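Chapter 3
Leads, Lamps and the Table They Share

Most of us, if we are lucky, have a table where the lamp lives, and sooner or later that table gathers leads the way a hedge gathers leaves. I asked my old workshop partner Oldřich Bartoš how many small lamps had crossed his bench at Nodholm, and he went off to check his book (he keeps everything!) and came back with 697. Nearly all, he told me, had a thin white lead with a little switch along its length.

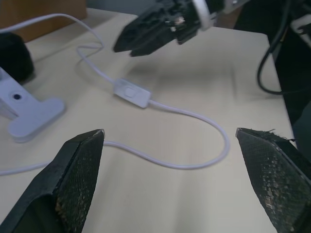 So we shall begin gently, with the lead, before we get anywhere near bulbs. Let it lie in wide, easy curves, find the switch with your fingers, and follow the lead patiently from one end to the other. A socket strip can sit flat on the table too, so long as you can still tell which plug belongs to what.

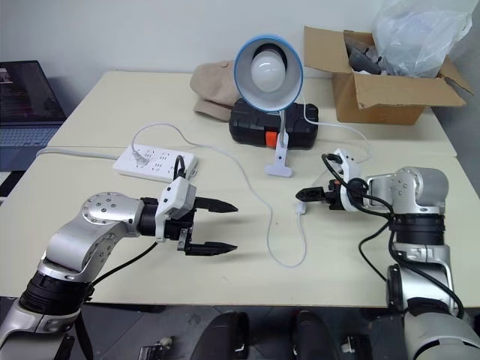 3.1 Before You Plug Anything In

Read this section with a cup of tea, well away from the sockets, and then read it again.

Comments (2)
Sang-wook Yeon: Used this with my evening group in April, they loved the hedge.
ruddock_reader: Is there an answer key for 3.1?

Contact | © Brorkgate | Back to top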